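Chapter 6
Picking Things Up (and Putting Them Down Again)

I have been running a student robotics club long enough to have a favorite kind of meeting, and it's the one where somebody says, "Oh, that part will be easy." In our club, the person who said it was Halima Muli, and the part was washing up. Well, not the washing. We had already decided that a robot arm, a sink full of soapy water, and a room full of extension cords were a bad mix. Our project was the bit that comes after: take the plates out of the dish rack and stack them on the table. The students named the arm Urico and gave it a folder, a logo, and a due date in June.

Halima figured two weeks. I wrote "two weeks" on the whiteboard and drew a box around it so we could all enjoy it later.

By now you've worked through Chapters 4 and 5, so you know how to send an arm to a point in space and how to get it there without knocking over the lamp. I want you to feel good about that! It's real work, and plenty of clubs stop right there with a perfectly nice arm that waves at people. But moving to a thing and getting hold of a thing are two different jobs, and this chapter is all about the second one.

Start with your own hand. Go to the kitchen and lift a plate out of a rack with your eyes shut (pick a cheap one). Your fingers find the rim, slide a little, squeeze a little, and somewhere in there your hand decides it has a good hold. You didn't plan any of it. Now try again with only your thumb and one finger, held stiff, wearing oven mitts. That second try is much closer to what Urico had to work with, and it's why Kheri Langat spent most of one afternoon walking around our club room in mitts, picking up everything he could find and writing notes with great difficulty.

His notes were good, though. He had three headings: where to grab, how to come in, and how hard to squeeze. We'll use the same three for the sections of this chapter.

Where to grab sounds like the simple one. A plate has a rim, so grab the rim. But which bit of it? With a round plate, you can pretend it doesn't matter, and our first program did pretend. It found the middle of the plate, measured out to the edge, and sent the fingers there. Then Menaka Saha brought in a square plate from home, and the program fell apart in front of her parents. The distance from the middle to a corner isn't the same as the distance from the middle to a side, so the fingers closed on air or came down on top of the plate with a clunk. Round off the corners and turn the plate a bit, and you have a very nice puzzle for a Tuesday night.

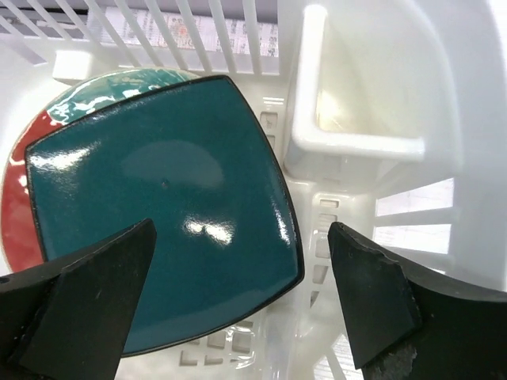

Shine is the other troublemaker. Glazed plates throw back the light, and a bright streak next to a dark rim can look a lot like an edge if you're a piece of software hunting for edges. Ours got fooled over and over. Nusrat Rathnayake started keeping a log -- what the lights were doing, which plate it was, what the program thought it saw -- and after 72 tries she had a much better picture of the problem than I did. Keep a log like hers. I'll nag you about it again in Section 6.3.

Stacks are worse. When one plate sits on another, the program has to work out which rim belongs to which plate before it does anything at all. Get that wrong and you ask the fingers to pinch two plates at once, which they will cheerfully try to do.

Then there's the rack itself, with its bars and slots and walls. Every one of those is something for a finger to catch on, so "how to come in" gets a whole section. Kumiko Chiba, who built our second set of finger pads, used to make the others trace the path in the air with a pencil before she'd let them run it. I still do this.

Before you read on, get your club together and do these:

Choose one object with a rim and mark, with tape, every spot where two stiff fingers could hold it.

Turn the object a quarter of the way around and check which of those spots you can still reach.

Set it down inside a box or a rack and check again. Cross off the spots you've lost.

Hang on to the taped object. You'll need it for Section 6.1, where we pick one of those spots and write the first grasp.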